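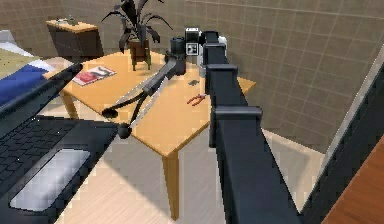 Every May my cousins ask me the same question: when can they buy a machine that tidies the bedroom? I work with simulation at Stevinska, so they think I must know. My answer is still "not yet", and they are always a little disappointed.

Picking up a pair of pliers from a table is not the difficult part anymore. In our last test the simulated arm did it 330 times out of 337 – a result I was proud of for one evening. Then we moved the plant, and it pushed the pot almost to the floor.

A chore is a long chain of small decisions. Does the magazine go in the trash or on the nightstand? May I close this laptop? A child of 7 knows when to ask. Our arm does not ask, it only continues.

I believe the shop floor will come first, where each tool has its fixed place. For the home I would wait, and I would not trust a video that shows only one clean table. Please show me the same table after a family has lived with it for a month.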